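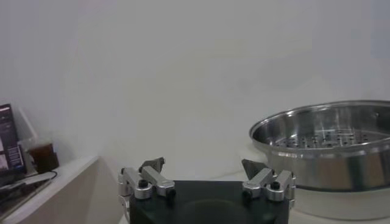

I promised a few of you at the last family dinner that I would finally write up what I have been doing with my Monday evenings, and since I can't seem to explain it out loud without waving my arms around, I'm going to try it in writing with a mug of tea next to me. Get comfortable, because I have never told a short story in my life.

So! I went back to school. Sort of. The community college annex over on Madison runs an evening robotics class for adults, and you don't need to know anything to get in, which suited me perfectly. There are 12 of us. When I signed up I pictured little wheeled things bumping into table legs, the kind my kids used to build from kits, and I figured I'd learn to solder and go home happy. Then we walked in the first night and there was a real arm with a real gripper on the end of it, and the instructor told us that by the end of the term each team would teach it to do one kitchen chore. Any chore we liked, as long as we could explain to everybody else why it was hard.

My team is called Flollon. Please don't ask me what it means. It was a typo on the sign-up sheet (somebody was trying to write "Floor 11," I think, and we aren't even on a floor 11) and by the second week we were all so fond of it that we voted to keep it. The other teams have sensible names and I feel a little sorry for them.

We picked steaming. I say "we," but I lobbied for it pretty hard, because I make dumplings most weekends and I thought, how difficult can it be, you put the food in the pan and you put the lid on. Well. If you would like to be humbled, try writing down every single thing your hand does when it puts a lid on something. My first list had 5 steps. The one we're working from now runs to three pages, and there's a whole paragraph about what the wrist is supposed to be doing while the fingers are doing something else. I read it to my husband and he said it sounded like a yoga class.

The way our class does it, you don't type in the movements one by one, thank goodness. One of us guides the arm through the job while it records everything, including what the little camera at the wrist sees, and then we do it again, and again, and again after that. Each run-through is called a demonstration. We have 273 of them saved so far, and I did a good chunk of those myself. There's a funny sort of calm that comes over you after an hour of it. It reminds me of shelling peas with my grandmother, except that peas don't need their joints checked before you start.

Guiding it is a skill all by itself, by the way. The first time I took a turn I was so worried about breaking something that I moved like I was carrying a full bathtub, and the instructor very kindly pointed out that the robot was going to learn to be nervous too. That stuck with me! Whatever habits you bring, it gets them. I hesitate before I let go of things, apparently, a tiny little pause, and when we played back our first trained version there was my pause, right there in the arm. I was mortified and also weirdly proud. One of my teammates comes in from the left on everything, and you could see that in there as well.

The steamer itself has been its own education. Shiny metal is lovely in a kitchen and a big nuisance to a camera. It picks up every reflection in the room, so the pan looks different depending on who is standing nearby and what color sweater they have on. We've talked about making everyone wear gray on class nights. So far we've settled for standing back and keeping still, and that is harder than it sounds for a chatty group like ours.

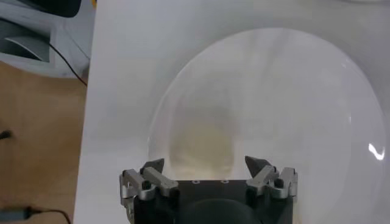
And then there's see-through plastic, which I would have told you was the easy material, being light and smooth and not at all breakable-looking. It's a beast. Think about how you find the edge of something clear on a white surface. You tilt your head, you catch the light on it, you sort of feel your way along the rim. The arm doesn't get to tilt its head unless we remember to tilt it, and so a lot of our newer demonstrations have a slow little approach at the beginning where we come in at an angle and let the camera get a good look before the fingers go anywhere. My teammate calls it "saying hello to the lid." I've started doing it at home with my salad spinner, and I can't stop.

We had one really low evening in November. Nothing we'd trained would work, the fingers kept stopping just short and closing on air, over and over, like somebody trying to pick up a contact lens. We stayed until 9, which is when they turn the hall lights off whether you're finished or not, and I drove home in a proper sulk. The next week we spread our records out and found that we'd moved the table between two sessions and never written it down. So now there's a notebook. I am the keeper of the notebook, and I'll admit I've gotten a bit bossy about it. Table position, lights on or off, blinds up or down, who was guiding, which pan. I even bought a nice pen.

The other teams are having their own adventures. Nadside (they named themselves after the street a couple of them live on) is folding dish towels, and they've had a terrible time because a towel never lands the same way twice. The team next to us is stacking bowls and is so far ahead that they've begun helping the rest of us, which is generous of them and slightly annoying. We swap tips over the snack table at the break, and I've learned as much there as anywhere.

For the final night we show our projects to friends and family, and there's a small prize, the Bhardwaj ribbon, that goes to the team with the best written record. Please note that it isn't for the best robot. It's for the best notebook! You can imagine how I feel about that.

If you're local and you'd like to come, send me a message and I'll pass along the details once they tell us which room. Parking behind the building is free after six, but go around by the side entrance, as the front doors stick. I'm bringing dumplings, and those I'll be steaming myself, at home, on my own stove.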